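Coats wanted again at the Clenorthorpe winter clothing table

21 December 2025

The clothing table at the Lurnetti Hall in Clenorthorpe is open again, and what a lovely, busy start it has had! Since September neighbors have brought in 185 coats, sweaters and scarves, and 90 of those have already gone home with somebody new.

Everything gets laid out, checked for missing buttons and folded before it goes on the rails (dark colors are always the first to go, so if you have a black coat you no longer wear, please do think of us). Children's sizes are running low - mittens too - and good thick socks never stay long.

Bags can be dropped off at the side door on Lei Street, or at the Stonano bakery during shop hours, until January 31. There is no charge for anything on the table, and you are very welcome to come in just for a look and a warm drink.
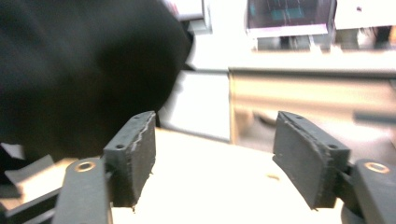
Something in black at the white table, with the long beige counter or shelf behind.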